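**Stallari opens two-arm recording station at Vornolthorpe, adds box-and-tray task to Fester training set**

VORNOLTHORPE, March — Stallari has started recording demonstrations on its second two-arm station, extending the set of examples used to train Fester, the company's control model for bench-top handling. The first block of work covers a single task family: placing a rectangular box on a flat tray and removing it again, with a second arm available to steady or receive the part.

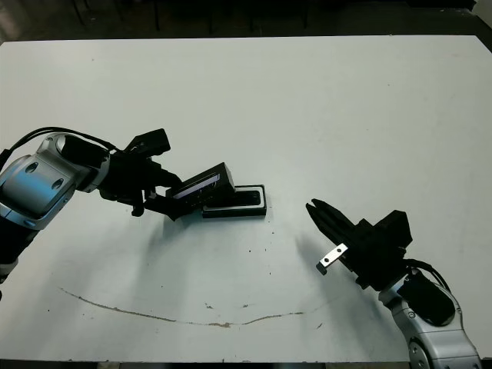
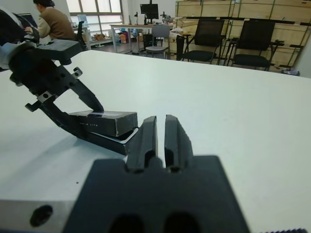 *Two-arm station at Vornolthorpe with the box and tray on the white work table.*

Each demonstration is performed by an operator who controls both arms directly. The station stores joint positions, gripper opening and synchronized video from a head-height view and from the wrists. The wrist views matter most in the last part of the approach, when the held box hides the tray from other angles.

The Vornolthorpe station has recorded 542 demonstrations to date. Of these, 49 were set aside for evaluation and will not be used in training. Stallari plans to reach 2,000 before the task is closed, with at least 300 in which the operator makes a poor first placement and corrects it.

"Clean runs are easy to collect and the model learns them quickly," said Sandra Pilkington, who leads data collection at Stallari. "What we were short of was recovery. If the box goes down at an angle, the operator now keeps recording, lifts it and tries again. We label the point where the correction begins."

Operators change the tray position and starting pose of the arms between demonstrations. Runs are reviewed the same afternoon. A run is rejected if a video stream drops, if the arms touch each other, or if the operator pauses for longer than the protocol allows. Rejected runs are kept in a separate store with the reason attached.

Recordings are written in Juška, Stallari's in-house episode format, which holds video and arm data on one clock. Version changes to the format are frozen until the current task is complete — earlier sets had to be converted twice.

The next task family, passing a part from one gripper to the other above the table, is scheduled to begin in June on the same station.

**About Stallari**
Stallari develops control software for two-arm handling systems used in light assembly and packing.

**Press contact**
Sandra Pilkington, Data Collection, Stallari, Vornolthorpe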